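Hengate modifica el etiquetado de sus huevos y retira el plazo único de consumo

2019-07-27

La cooperativa avícola Hengate aplicará a partir de noviembre un nuevo sistema de etiquetado en los huevos frescos que distribuye a tiendas y comedores colectivos. El cambio principal afecta a la indicación de conservación: el envase dejará de llevar una recomendación genérica y pasará a mostrar por separado la fecha de puesta, la fecha de consumo preferente y la temperatura de almacenamiento aconsejada. La medida se ha comunicado a los clientes mediante una circular técnica de nueve páginas.

El sistema se ensayó durante la primavera en la línea de clasificación de Lemel, la menor de las dos que explota la cooperativa. En la prueba se siguieron 3,000 huevos repartidos en lotes de 300, almacenados en condiciones distintas y abiertos a intervalos fijos para medir la altura de la cámara de aire y la consistencia de la clara. Los resultados sirvieron para redactar las nuevas indicaciones y para corregir un defecto de impresión que hacía ilegible el código de lote en los envases de pulpa. 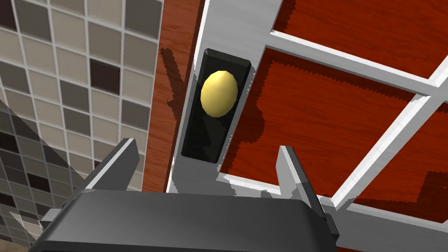
El documento dedica un apartado extenso a la cámara de aire, que se forma en el polo ancho al enfriarse el contenido después de la puesta y crece a medida que el huevo pierde agua por los poros de la cáscara. La velocidad de esa pérdida depende sobre todo de la temperatura y de la humedad relativa. En un almacén seco, un huevo de pocos días puede presentar una cámara propia de otro bastante más antiguo, de modo que la fecha impresa, por sí sola, describe mal el estado del producto.

De ahí que la cooperativa insista en la cadena de temperatura. La circular desaconseja los cambios bruscos entre frío y ambiente, que provocan condensación en la superficie. El agua condensada facilita el paso de microorganismos a través de la cáscara, en particular cuando la cutícula — la película que la recubre de forma natural — está dañada. Por el mismo motivo se mantiene la indicación de no lavar los huevos antes de guardarlos.

En cuanto a la posición, se recomienda conservarlos con el polo estrecho hacia abajo. La cámara queda así en la parte superior y la yema tiende a permanecer centrada. La circular admite que el efecto es pequeño en plazos cortos y que solo resulta apreciable cuando el almacenamiento se prolonga.

El color de la cáscara no figura entre los criterios de clasificación. Depende de la estirpe de la gallina y carece de relación con la frescura o con el contenido nutricional. La cooperativa seguirá envasando por separado los huevos blancos y los morenos, a petición de los comercios, aunque el etiquetado será idéntico en ambos casos.

El cambio obliga a sustituir los cabezales de impresión de la línea principal, situada en Vurna. El nuevo equipo trabaja con tinta alimentaria de secado rápido y marca la cáscara después del pesaje, no antes, con lo que se evita imprimir piezas que luego se descartan por fisuras. La instalación se hará en 2 fases para no detener la clasificación. Durante la primera convivirán en el mercado envases con los dos formatos, y los clientes deberán guiarse por el código de lote, que no varía.

La distribuidora Gunawardena, que abastece a 600 puntos de venta con producto de la cooperativa, ha pedido que el formato antiguo se retire de una sola vez. Alega que la convivencia complica la rotación de existencias, dado que los lectores de almacén esperan una única fecha por envase. Hengate ha respondido que facilitará una tabla de equivalencias, pero mantiene el calendario por fases.

También se revisa la prueba casera de flotación, que figuraba en los antiguos folletos. La nueva redacción precisa que el ensayo informa del tamaño de la cámara de aire y, por tanto, de la pérdida de agua, pero no detecta contaminación. Un huevo que se hunde puede no ser apto para el consumo si se ha conservado mal o si la cáscara está rota.

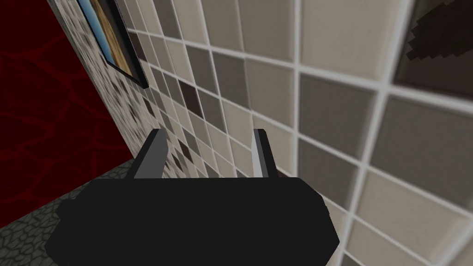

Para Aarti Sengar, la separación de fechas es correcta, pero llega incompleta: falta en el envase una indicación de qué hacer cuando el huevo ha pasado varias horas fuera del frío, «que es la duda real en una cocina colectiva». Sengar considera además que la temperatura aconsejada debería imprimirse en el mismo cuerpo de letra que las fechas y no en el lateral del estuche, donde suele quedar tapada por la etiqueta de precio.

La cooperativa indica que la ubicación de los datos en el estuche todavía puede modificarse. El plazo para remitir observaciones permanece abierto hasta el cierre de la primera fase, y las recibidas se incorporarán, si procede, a una segunda versión de la circular. No está previsto revisar el orden de las fechas ni el formato del código impreso en la cáscara.

Los estuches de media docena quedan por ahora fuera del cambio. Su tapa no tiene superficie suficiente para las tres indicaciones con el tamaño mínimo de letra que fija la propia circular, y el proveedor estudia un nuevo troquel. Hasta entonces conservarán el diseño vigente, con un adhesivo en el que constará la fecha de puesta.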